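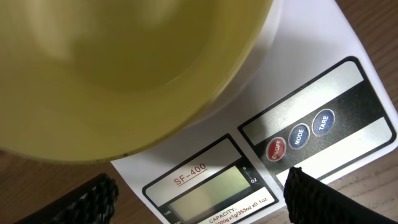
Tips for teaching the arm to weigh in the kitchen

I wrote these notes for people who use the Hemero hand controller at home for the first time. My task was simple: take the scoop, bring it over the bowl on the kitchen scale, turn it, put it back on the table. I made 451 demonstrations before I was content, and many of the early ones I had to delete.

Switch on the scale and press TARE with your own finger before you start to record. Many kitchen scales go to sleep after a short time, so look at the display again before each run.

Leave a free space between the scoop and the scale, at least as wide as the open gripper. My first layout was too tight and the finger pushed the scale when I came down.
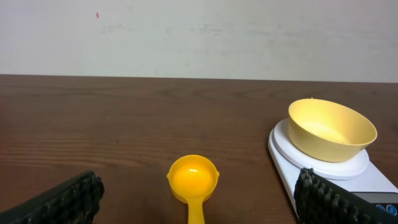

Change the place of the scoop a little after every run, also the direction of the handle. If it lies always on the same spot, the arm learns the spot and does not look for the scoop. Pirmin Hauser gave me this advice and I ignored it for two weeks.

Move slowly near the rim, but do not stop completely. Long pauses are learned too. If you need to think, think before you press record.

Close the fingers on the wall of the cup, one inside and one outside, and squeeze only until it holds. With the trigger pressed fully, thin plastic bends. 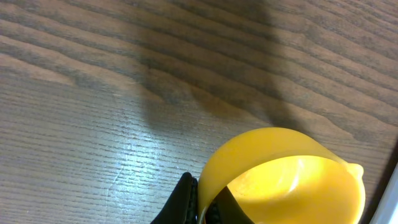

Gripping the yellow cup by its wall, one finger on each side.

Practice first with everything empty. When you change to rice or lentils, put a tray under the scale, and wipe the finger pads in the evening. Flour I would leave for later.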